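Rurard Bed-Making Cell: Frequently Asked Questions

Last touched in April by Sakda Srithong, Sturstead bench team. If your question isn't answered below, add it to the sheet by the door and I'll get to it on Tuesday.

What is Rurard?

Rurard is our two-arm bedding cell at Sturstead. One base, two arms, a gripper on each, and a real bed in front of it. It spends its days on pillows, covers and comforters, and I think it's the most fun machine in the building to look after. The page you're reading covers setup and upkeep. For the software side, see the Casado notes.

How do I bring it up in the morning?

Park both arms in the rest pose before you touch the main switch. Turn on the base, wait for the arms to report in, then the left gripper, then the right. Run the open-and-close check on each gripper with nothing between the fingers. After that, do one slow reach to the middle of the mattress with each arm. If both fingertips stop at the height you set yesterday, you're ready to go!

Where does the bed go?

Front edge square to the base, with the mattress centered between the two shoulders. We have strips of tape on the floor at Putulthorpe and at Sturstead, and the legs sit inside them. Beds creep when arms push on them all day, so look at the tape again after lunch.

Why is the right gripper a different color from the left?

The housings come in white and gray and we fit whichever is on the shelf. They take the same fingers and the same pads. Label your spares by side anyway – the cable exits get bent to suit one arm and don't like being swapped.

How should the gripper cables run?

Out of the top of the gripper, in one wide easy loop toward the outside, then back along the arm. Leave enough slack that the wrist can turn all the way both ways. A loop that's too short tugs on the connector, and a loop that's too long finds its way under a blanket. Move the wrist by hand through its full turn after any cable work and watch the loop the whole time.

What should a good hold look like?

It depends on the fabric. With a pillow we want both grippers at matching heights, just under the middle, and the fabric pressed in on both sides. With a comforter the two arms can do different jobs, and that's where it gets really interesting.

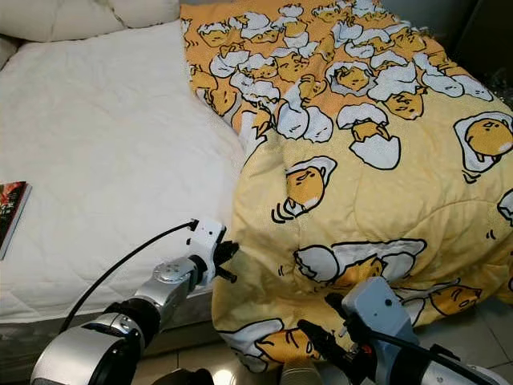
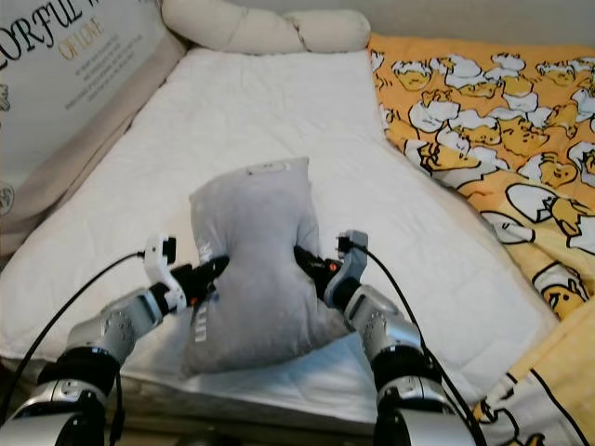 First picture: both grippers on the egg-print comforter, the right one low on the draped edge. Second: the gray pillow held upright from both sides.

How hard should the fingers squeeze?

Start at force setting 2 and go up one step at a time. A plush pillow squashes a lot before it's properly held, so don't judge by looks alone. Give it a gentle pull by hand (arms stopped, please) and see if it slides. Thin covers need less squeeze and a cleaner pad.

How often do I clean the finger pads?

Every shift that includes plush or fleece. Lint is the enemy! Wipe the pads with a barely damp cloth, let them dry, then run your fingernail along the edge where fluff packs in. The left pads on our cell lasted 3,687 grips before we changed them. The right pair only made it to 1,909, and we traced that to a pad that had been mounted slightly crooked.

Swapping a pad – is it hard?

Not at all. Power down the gripper, back out the screws, lift off the old pad, and seat the new one flat before tightening anything. Tighten a little on each side in turn. It takes about 2 minutes once you've done a few. Redo the open-and-close check afterward and write the grip count in the log.

One arm stops short of the bed. What now?

Check the tape first, then the mattress height. A thicker mattress pad changes where the fingers meet the surface, and the fix is to reteach the surface height. If the bed is right and the arm is still short, rerun the joint zeroing for that arm only. Leave the good arm alone.

Can I use my own bedding?

Please do. Busy prints, plain gray, puffy, flat, we want it all. Take off pins and anything with a loose string, and note the item in the log so the Putulthorpe people can find something similar.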